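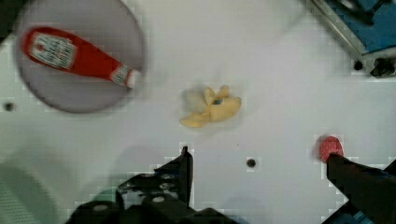
One customer wrote to ask whether we were a real company or just two people with a lot of dice. We've kept the letter, and the answer is still yes.

About Cemside Games

Cemside publishes tabletop sports games. You get cards, charts, dice and a rulebook, and in return you get to run a pro wrestling promotion, a boxing stable or a bike racing team that can't pay its mechanics. There is no app. There was going to be an app, and we spent most of a winter on it, and we would rather talk about the cards.

The company began with 2 owners, one card table and a wrestling league that had been going by mail since before either of us could drive. The league needed better rules for tag matches. The rules we wrote were worse, but they were longer, and people started asking for copies. By the time we had fixed them we had a mailing list, a box of envelopes and a second-hand paper cutter that still pulls to the left. If your early cards are a little narrow on one side, that is the cutter, and no, they are not worth more.

What we make

Junda is our wrestling game and still the one that pays the rent. Every wrestler in it is made up, along with the territories, the titles and the grudges. There are 1,296 results on the master match chart, one for every way four dice can fall if you read them in order, and each of them was written by hand. Some were written late at night by hand, and players can usually tell which. The chart covers count-outs, run-ins, managers on the apron and a referee who has to leave early.

Akolgo is the boxing game. It plays quicker than Junda and has far fewer people in masks. A full twelve rounds takes less time than reading the rules did in the first edition, a fact that was pointed out to us often enough that there is now a second edition.

Lukside is the newest, a stage racing game for people who enjoy sports where most of the work is done by somebody who finishes ninetieth. It sells slowly. We love it very much and plan to keep printing it until one of us is stopped.

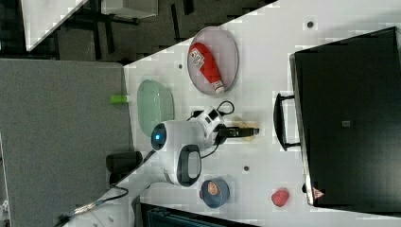 At the table.

How we work

Every new set is played by mail and in person before it goes to the printer. Testers run full seasons, keep their results on paper and send the lot back to us with remarks in the margins. The remarks are blunt. A wrestler we thought would carry the whole third Junda set came back with the word "why" next to his finishing move, from testers who had never met each other. He is now a manager.

We don't license real athletes. Partly this is money. The other part is that real athletes retire, change their names or turn out to have opinions about their ratings, and ours stay put until we print a new card. It also means you can do what you like with them. Plenty of leagues have married ours off, sent them to prison or elected them mayor, and we get the newsletters to prove it.

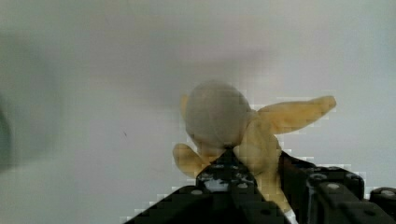

The printing is done by a local shop that mostly does church bulletins and menus. They are patient with us, and their card stock holds up better than the stuff we used to buy. Sets are collated, boxed and shipped by the same 2 people who write them, so orders go out fastest when nobody has had a new idea that week.

Who plays

At last look there were 3,249 names on the newsletter list. A few are probably the same man with several leagues, and he is welcome under all of them. We hear from players who started with us as kids and now run a league with their own, and from players who bought Junda as a gag gift and got into an argument over the cage match rules before dessert.

The newsletter comes out in May and again whenever we have something to say. It has league results, rule corrections and a letters page, where the tag match rules are still being discussed.

Getting in touch

Write to us through the contact form or by regular mail. Rules questions get answered first, then missing cards, then complaints about the app. If a card is missing from your set we'll send another one free. If you would just like your favorite wrestler to have a better rating, please include your reasons, and keep it to one page.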